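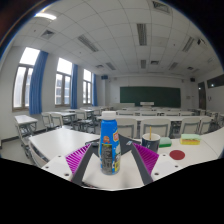
The blue bottle, plus mug, plus sponges. Sunday.

Ok quick one because I have to leave at 5 and the table is still not done.

So the plan was to have the whole back room sorted by lunch. Ha. I started with the white tables because everything lands on them. You come in, you put a thing down, the thing lives there now. The blue bottle has been out so long I stopped seeing it. Same with the dark mug with the stick in it. Stirring stick? Paint stick? Elvia says it's hers and not to throw it out. Fine. It stays in the mug. The mug moves.

Sponges. I had two out, one all green, one green on top and yellow under with an orangey red stripe across the middle. Why two. I don't know, I bought a bag of them in Grellereck when we moved in and they just keep turning up. One is for the kitchen from now on and one is for desks, and if I catch anybody doing a pan with the desk one I'm going to be upset. Anayeli.

What I did, in order, more or less:

Took everything off. Everything. Onto the floor, on an old sheet. This felt terrible for maybe ten minutes and then it felt great.

Wiped down both tops. They're so pale that every ring shows, and there was a coffee one near the corner that took me three goes. Warm water, drop of dish soap, then a dry cloth right after or it streaks. The seam is the worst bit, crumbs get down in there and just sit. Old toothbrush. Works.

Then put back only what gets used in that room. This is where it went slow. I got stuck on the flat red disc for ages, is it a coaster, is it a lid to something, Ezequiel thinks it came with the plant pots. Put it in the maybe box. The maybe box is already too full and it's a 16 quart one so that tells you something.

Also found: 53 cents, a library card for Grirnbridge (expired), four pens, a key that fits nothing. Percy, is this your key?? It has a bit of tape on it.

Chair gets tucked in properly now when you get up. I know I sound like my mother. But the big desk is by the windows and you have to squeeze past to open them, and I have hit my hip on that chair more then once this month.

Still to do: the shelf, the cable drawer (no), and find a tray for the bottle and the other cleaning stuff so it isn't just standing in the middle of the table like a centerpiece. Azucena has a spare one she's bringing over, it used to be for seedlings. If it's too big I'll stick it under the sink and use the shoebox lid.

A couple of people asked after the last post where I got the drawer dividers. Ocampo, the hardware place, in the back past the paint. They are not fancy. They come flat and you snap them to lenght, and do measure first because I didn't and now I have three that are too short.

Right. It's ten to. The sheet is still on the floor with half the room on it and the cat has found it. Shelf next week, probaly.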